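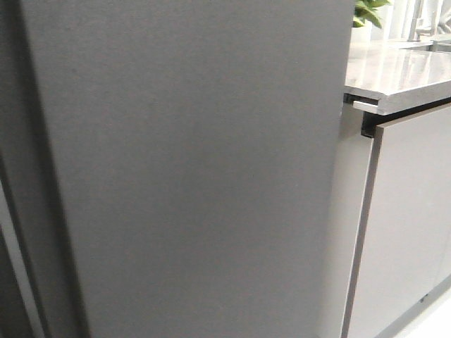 Façades et plans de travail Pellex

La gamme Pellex est préparée par la maison Fomeo pour les cuisines où l'on désire peu de couleurs et des surfaces calmes. Elle comprend les façades hautes, les panneaux de côté et le plan de travail, qui se commandent ensemble ou séparément.

Finitions

La façade gris foncé est mate, avec un grain très fin au toucher. Elle est livrée sans poignée. Le plan de travail gris est poli et légèrement veiné, avec un chant épais à angle droit ; il reflète la lumière de la fenêtre, ce que certains clients aiment beaucoup et d'autres moins. Nous conseillons donc de demander d'abord un échantillon (3 par adresse, gratuits).

Pour les côtés, nous proposons le gris pâle ou le blanc. Le gris pâle est le plus choisi avec la façade foncée.
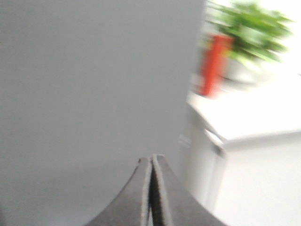 Dernière modification de la page : 7 février 2023

Dimensions et commande

Hauteur des façades : jusqu'à 200 cm
Hauteur des panneaux de côté : 90 cm ou 126 cm
Autres mesures : sur devis

Les mesures doivent être prises après la pose du sol. Veuillez indiquer aussi le sens d'ouverture de la porte, cette information manque souvent dans les commandes.

Entretien

Un chiffon doux et de l'eau savonneuse suffisent. N'employez pas de poudre ni d'éponge abrasive sur la façade mate, les traces ne peuvent plus être enlevées. Sur le plan poli, essuyez le citron et le vinaigre sans attendre.

Pour les devis, écrivez à Nasrin Alipour. Pour les pièces déjà livrées, c'est Jordan Fairclough qui vous répondra ; joignez s'il vous plaît le numéro de commande.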